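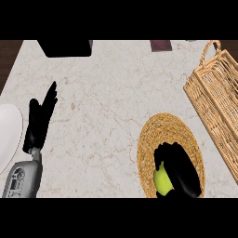 Malsha Herath had the kettle on before I'd found a spot to park, and by the time I got to the door she was already apologising for the smell of vinegar. I told her I'd driven two hours to Privcombe to talk about vinegar, so it was fine.

She cleans holiday rentals for a living, mostly on her own, and for the past few years she's been running Saturday classes in the hall on how to look after a house without a cupboard full of spray bottles. I went along to one in April and came home and threw out half of what was under my sink. I'd been meaning to sit down with her ever since.

"People bring me their products in a shopping bag," she says. "They tip it out on the table and ask which one's the good one. I usually hand back the dish soap."

So what does she keep? A plain dish liquid, bicarb, white vinegar, a decent scrubbing brush and an oxygen bleach powder for the laundry. She buys the powder from a small outfit called Casard because it comes in a paper sack and she likes the bloke who delivers it. That's Raimonds Laur, who turned up halfway through our chat with 9 kilos of the stuff and stayed for a biscuit.

I asked her about the mistake she sees most, thinking she'd say bleach. Nope! Too much product.

"If your floor's sticky, you haven't got a dirty floor, you've got a floor with soap on it. Go over it with warm water and nothing else. Then do it again the next day. Everyone thinks I'm having them on."

I confessed that my own kitchen floor has been sticky since we moved in. She gave me a look.

The second one on her list is vinegar in the wrong place. She learned that the hard way in her first year, at a rental belonging to a man called Gaétan Hawthorne, who had limestone in his bathroom and was very proud of it. "I sprayed the whole vanity and went off to do the beds. When I came back it had gone dull in patches – like someone had breathed on it and it never cleared. I rang him straight away. I felt sick." He was decent about it, she says, and she still does his place, but she paid for the repolish herself in four instalments. These days it's dish soap and a damp cloth on anything that came out of a quarry, and she dries it off after.

We got onto ovens, as you do. Her method is a bicarb paste left overnight, which I knew, but she puts it on with an old pastry brush and only does the floor and the door. The sides she leaves alone unless something has really spattered. "Who's looking at the sides?" My mother, I said, and she laughed so much she had to put her cup down.

She isn't against buying things, mind you. She has a steam mop, a Cevosora, that she bought second-hand from Sarmīte Venckus up the road and swears by for grout. She's less keen on disposable wipes (she had quite a lot to say about disposable wipes, and a fair bit of it I can't print). And she reckons 30 minutes is all anyone should give a bathroom on a weekday, including the shower screen.

"Squeegee, every time, last person out. My husband moaned about it for months. Now he tells the guests."

I asked if she ever gets sick of it, all that cleaning and then home to more of the same. She thought about that one for a bit.

"My own place isn't that tidy, you know. Have a look behind you."

I did, and there was a pile of washing on the chair as high as the windowsill. She'd made no effort to hide it, and I liked her even more.

The Saturday classes start up again next month, and you'll need to put your name down at the hall. Bring an apron and one thing you've given up on cleaning. I'm taking my roasting tin.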